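Grip number three is on the bench, and it closes!

If you read my July post, you know the first two versions of this hand-held gripper were a bit of a mess. The first one was so heavy up front that my wrist gave up after 15 minutes. The second one felt great in the hand but the fingers didn't meet evenly, so anything thin just slid out sideways (goodbye, several guitar picks). I've been calling the whole project Clokow, for no better reason than that it was the name on the notebook I started sketching in.

For this round I went back to the trigger linkage and redrew the whole thing. The pivot moved back 15 mm, the return spring is softer, and both fingers now run off the same slider, so they have to arrive together. I printed the slider at 60 percent infill and sanded the rails by hand, which took most of an evening and was weirdly relaxing. Two screws hold it in. Two! The old one had so many that I kept a muffin tin next to me just to sort them.

The marker mount got some love too. I'm using a square black-and-white marker so the tracking software can work out where the gripper is while I move it, and the old arm flexed every time I squeezed the trigger. You'd see the position wobble on the laptop even when my hand was still. The new arm is thicker at the base, and the wobble is small enough now that I stopped staring at it and started picking things up instead.

So far it has managed a sponge, a pair of socks, and one very patient lemon. Next up is swapping the finger pads for something grippier, and I want to try a longer trigger for people with bigger hands than mine. I'm taking it back to the Furkthorpe workshop at 6 pm tomorrow with a bag of spare springs and a fresh roll of filament.

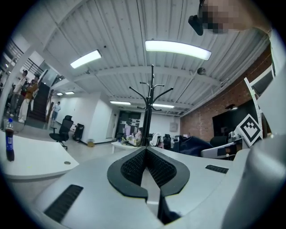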